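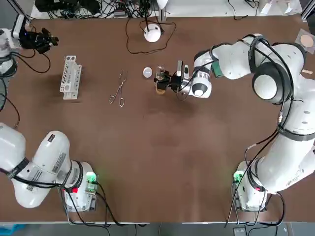
Stidard Bench Chores, data card
Version 3, 2 February 2018
Maintainers: Shobha Alva, Hernán Cuervo
Contact for access: Tayla McKinnon, Carkholm site

Summary

Stidard Bench Chores is a set of 571 recorded attempts at small tidying and handling jobs on a laboratory bench, done by two fixed arms under human control. It was collected to answer a narrow question from the Feltadport workshop: which of the routine jobs at the end of a shift could be handed to a machine now, and which should stay with staff. The jobs are dull and repeated daily. Most take a trained person a few seconds.

Tasks

vial_to_rack: pick up a glass vial and seat it in a hole of the test tube rack
vial_upright: stand a vial on the bare tabletop and release it
dish_move: lift a shallow round dish and set it down on the other side of the bench
tongs_handover: pick up crucible tongs with one hand and pass them to the other
rack_turn: rotate the rack until it is square to the table edge
stopper_fit: place a stopper in the neck of a vial
wipe_strip: wipe a marked strip of tabletop with a folded cloth
clear_all: return every loose item to its start tray

Setup

Both arms are bolted to a brown tabletop, one at each side. The hands are not the same. The left arm carries a black multi-fingered hand, the right a gripper with black fingers. Operators were free to choose which hand did what, except in tongs_handover. Glassware is clear and was left unmarked on purpose, as it would be in normal use. Vials were empty in all attempts.

Object positions were changed between attempts by whoever was not operating. No fixtures or cutouts hold the objects in place.

Contents of each record

joint positions and commands for both arms
hand and gripper commands
overhead video
task name, operator code, outcome
free-text note (optional, often blank)

Outcome labels

success: end state reached with no help
partial: end state reached after a person touched an object
fail: anything else, including operator giving up

Elsie Merrick labeled all records. A second pass by Brodie Hoani covered 50 of them. Disagreements were nearly all between partial and success – the rule on brief contact was unclear before version 2. Records from before that change have been relabeled.

What the data says about readiness

dish_move and rack_turn are usable today if speed does not matter. The dish tolerates a sloppy grip and the rack can simply be pushed.

vial_to_rack is close. The approach is reliable. Most failures come at release, when the vial catches the rim of the hole and tips. Clear glass is also hard to locate on video, and operators reported relying on reflections.

tongs_handover and stopper_fit are not ready. The tongs lie flat and leave little to grip, and a stopper has to be pressed down while the vial is held still. Operators had no force feedback.

wipe_strip depends on how the cloth was folded, which was not recorded. Treat those results with care.

Known problems

Cables from the arm bases cross the work surface in some sessions. Filter on the cable_contact flag if this matters.
Video from the first sessions in November has a timing offset against the joint data. The correction is in the file offsets.csv and is not applied by default.
Operator skill improved during collection. Do not compare early and late success rates as if they were one group.
The clear_all records vary in length and some include pauses while an item was fetched from the floor.

Use

Internal research at Stidard and Dhanial. Outside groups need written approval. Do not use the success rates as evidence that a task is safe to run with people at the bench or with filled glassware – neither was tested.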